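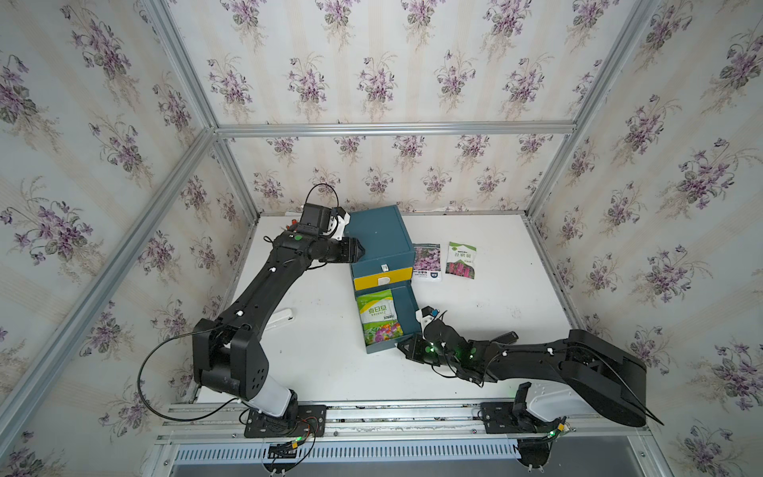
Seed packets: drawers or a tin?
Galtmont Garden Talk > Seeds and Storage

violetcreep
Posted November 23, 2019
Cleaning up for winter. I've moved my flower seeds out of the shoebox and into a little teal box with drawers, one of them yellow. Zinnias are going in the bottom drawer. The packets fit standing up if I leave the drawer open, so I'm basically the owner of a very small filing cabinet that won't close. Does anyone store them this way long term?

prislow_pete
Tin. With a lid. I had drawers and the mice held a banquet.

mulch401
Mice are a Pete problem. Drawers are fine in a dry room. Lay the packets flat and the thing will shut.

violetcreep
Flat means I can't read the names without taking everything out. I have packets with Korean text from my sister-in-law and I go by the flower pictures. One is tall red spikes. Celosia? Salvia? I'll find out in May.

mulch401
Salvia.

prislow_pete
You can't possibly know that.

mulch401
I have a feeling.

Jadwiga Sikora
Write the name and year on an index card and clip it to each packet. I have 6 years of seed filed like that and can put my hand on anything in 10 seconds, except the dill.

prislow_pete
What happened to the dill

Jadwiga Sikora
We don't discuss the dill.

violetcreep
Ordering index cards. Zinnias get filed first. Also, they were upside down.

mulch401
They grow the same either way. Still think you should lay them flat.

prislow_pete
Tin.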